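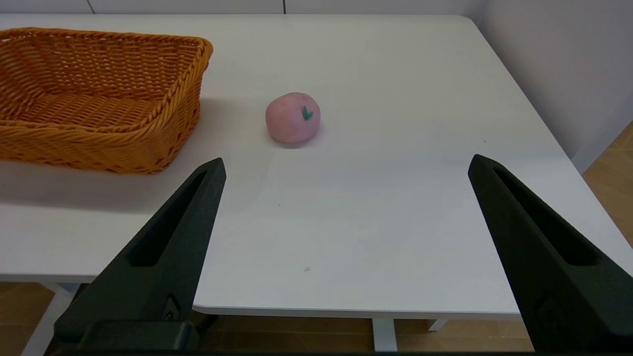

图1 白色台面、橙色编织篮与粉色果形物

# 果篮与台面布置服务常见问题

本页由Bustadon共享厨房与茶歇区管理处编制,适用于各楼层茶歇区、访客接待区及Nuchit楼小型会议室的台面布置、果篮领用与归还事宜。本版自2023年5月起执行,此前发布的同类说明同时停止使用。

## 一、领用与申请

**1. 哪些部门可以申请果篮?**

凡在管理处登记有茶歇区使用权的部门均可申请。临时项目组应由所属部门代为提交,申请单上须注明实际使用地点及联系人。外部单位租用会议室的,由接待部门负责申请,管理处不直接受理外部申请。

**2. 目前有哪些规格可供选择?**

管理处现有在册编织篮164只,分为长方形和圆形两类。长方形篮用于靠墙长桌,圆形篮用于中央圆桌。长方形篮中有36只为加深款,仅供Nuchit楼使用,其他楼层如有需要,须另行说明用途。

**3. 需要提前多久提交申请?**

日常领用应于使用前两个工作日提交。一次领用超过六只的,应提前五个工作日提交。遇集中接待期间,管理处将按申请先后安排,并以书面形式通知结果。

**4. 可以指定篮子的颜色吗?**

可以在备注栏中写明意向,管理处在库存允许时予以安排。同一张桌面上使用两只及以上果篮的,原则上应为同一色系。

**5. 申请已获批准,但使用时间有变,应如何处理?**

请在原定领用时间之前书面告知管理处。延后不超过三个工作日的,原申请继续有效;超过三个工作日的,需重新提交。未告知且未领取的,原申请自动作废。

## 二、台面摆放

**6. 果篮应放在桌面的什么位置?**

长方形果篮一般置于桌面左侧,篮底应完全落在台面之内,不得悬出桌沿。桌面中部应留给取用者放置餐盘和杯具。圆桌摆放以中央为准。

**7. 水果可以直接放在台面上吗?**

供食用的水果不得直接接触台面,应放入铺有衬纸的果篮或专用托盘。装饰用仿真水果可以直接摆放,但每张桌面不宜超过三件,且不得与可食用水果混放在同一只篮中。

**8. 如何区分仿真水果与可食用水果?**

管理处配发的仿真水果底部均贴有圆形标签。部分桃形、苹果形制品外观较为接近实物,远看不易分辨,布置人员在摆放前应逐件翻看底部。标签脱落的,应退回管理处补贴后再行使用。

**9. 白色台面应如何清洁?**

请使用微湿软布沿同一方向擦拭,再以干布收净水迹。不得使用钢丝球、研磨粉或含氯漂白剂。咖啡、果汁等有色液体洒落后,应立即吸干,再作擦拭。若仍有残留,请使用Grastora中性清洁液,稀释比例以瓶身说明为准,不得自行加浓。

**10. 桌子靠墙摆放时有何要求?**

桌面后沿与墙面之间应保持平行,不得以桌角抵压墙板接缝。移动桌子须由两人抬起后搬运,禁止在地面拖拽。圆角一侧宜朝向通道。

## 三、编织篮的使用与保养

**11. 编织篮能否用水冲洗?**

不能浸泡,也不得放入洗碗机。日常清洁以软毛刷清除编织缝隙中的碎屑,再以拧干的布擦拭篮沿和内壁。清洁后应倒扣于通风处,完全干燥后方可叠放。

**12. 每只果篮最多可以放多少水果?**

以水果顶部不高于篮沿为准。桃、李等果皮较软的水果只放一层。香蕉应单独放置,不与其他水果叠压。

**13. 衬纸由谁提供,多久更换一次?**

衬纸由管理处随果篮发放,每包100张。衬纸每日更换一次,出现果汁渗漏或破损时应随时更换。用过的衬纸按厨余垃圾处理,未沾污的外包装按可回收物处理。

**14. 篮沿出现断条或松散怎么办?**

请立即停止使用,并在篮身系上黄色待修标签,送回管理处。请勿以胶带、订书钉自行固定,以免划伤取用者或损坏邻近编条。今年1月清点时,状态完好的编织篮为158只,其余均已列入修补计划。

## 四、归还与责任

**15. 果篮应在何时归还?**

短期领用应于使用结束当日归还,最迟不晚于次一工作日中午。长期领用的部门应每季度将果篮送检一次,检查合格后可继续使用。

**16. 归还前需要做哪些准备?**

归还前应取出全部水果和衬纸,清除篮内碎屑,并将仿真水果另行装袋。篮内仍有食物残留的,管理处有权暂不接收,由领用部门清理后再次送还。

**17. 遗失或损坏如何处理?**

正常使用造成的磨损由管理处承担修补费用。因浸水、踩压或私自改装造成的损坏,由领用部门按登记价值赔付。遗失果篮的,领用部门应在三个工作日内提交书面说明。

**18. 活动结束后剩余的水果可以留在桌上吗?**

不可以。下班前应将剩余水果移入冷藏柜,并在外袋注明部门及存放日期。切开的水果当日处理,不予留存。无标注的水果由保洁人员于次日清出。

**19. 可以使用部门自购的果篮吗?**

可以,但应事先登记。自购果篮应无尖锐突起、无掉色现象,底部平整。Preseo系列收纳盒属于档案用品,不得用于盛放食品。

**20. 对本页内容有疑问,应向谁咨询?**

请与管理处台面用品负责人Jirayu Sukprasert联系,或在茶歇区服务台填写咨询单。书面咨询一般于三个工作日内答复。涉及食品安全的事项,请直接前往服务台说明,不必填写咨询单。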